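Squash Questions, Answered

I get the same handful of emails every year once people start thinking about winter squash, so I finally put the answers on one page. I grow it, I store it, I eat far too much of it, and that's the extent of my credentials!

Last updated May 21, 2022

When should I start my seeds?

I wait until the soil feels warm to my bare hand and the nights have stopped being rude. Where I live, that's the back half of May. You can start them indoors if you like, but squash seedlings hate having their roots messed with, so use a pot you can tear away and don't leave them in it longer than two weeks or so. I've skipped the indoor step for years now and my plants catch up just fine.

Which kind do you grow?

Mostly two. Amano is my everyday butternut – long neck, small seed cavity, easy to peel. Clillis is rounder and sweeter, but it sulks in a wet summer and I've lost whole vines of it to mildew. If you only have room for one, get Amano. People also ask me about Pleltetti, and I've tried it once. It was stringy. Maybe I had a bad packet.

How far apart should they go?

Farther than you want to. I used to squeeze in 7 plants where 4 would've been happy, and all I got was a jungle and a lot of fruit the size of a pear. Now I give each one 6 feet and fill the gaps with lettuce, which is done before the vines come looking for it.

How do I know when to pick?

Press your thumbnail into the skin. If it dents easily, walk away and come back next week. The stem should look corky and dry, and the green streaks near the top should be gone. Cut it with a good couple of inches of stem left on and please don't carry it by that stem (I know, it looks just like a handle).

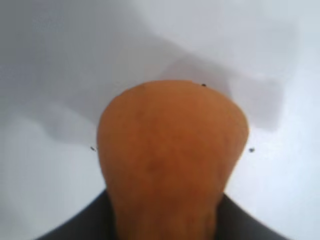
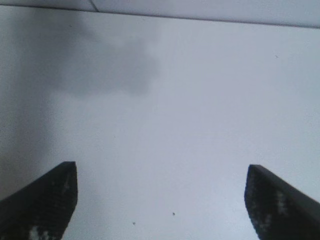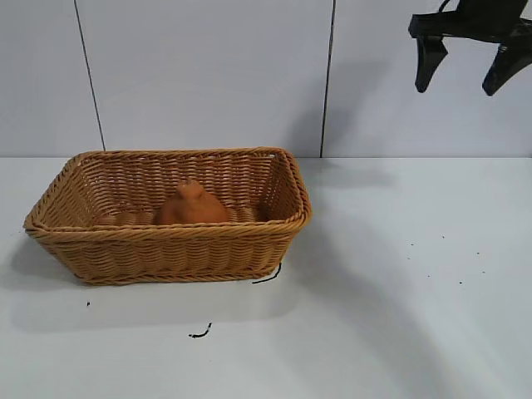
Do I really have to cure them?

For butternuts, I do. Somewhere warm and airy for ten days or so, not touching each other, turned over once when you remember. Acorn types don't need it, and mine seem to go downhill faster if I try.

How long will they keep?

My best ever was almost 60 weeks, and I'll admit it tasted like wet cardboard by then. Plan on eating them by early spring. A cool bedroom works better than a damp basement. Check them whenever you walk by, and if one has a soft spot, cut that part out and cook the rest the same day.

Mine got a little frost on it. Is it ruined?

Not if it was a light one and only the leaves went limp. Bring the fruit in, wipe it dry and use it first. After a hard freeze, the flesh goes watery and it won't store at all.

What's the easiest way to peel one?

Cut the neck off the bulb so you have two pieces that sit flat, then go at them with a Y-shaped peeler. I have a Namico with an orange handle that's older than my car. Or don't peel it! Roast it in halves, cut side down, and scoop it out with a spoon when it's soft.

Can I save the seeds?

You can, but if you grew more than one kind you may get a surprise. Butternuts don't cross easily with zucchini or acorns, but two different butternuts will mix happily. I plant a few mystery seeds by the compost pile every year – last year's was pale and bumpy and made really good soup.

Do you sell seeds?

I don't, sorry. I barely manage to label my own.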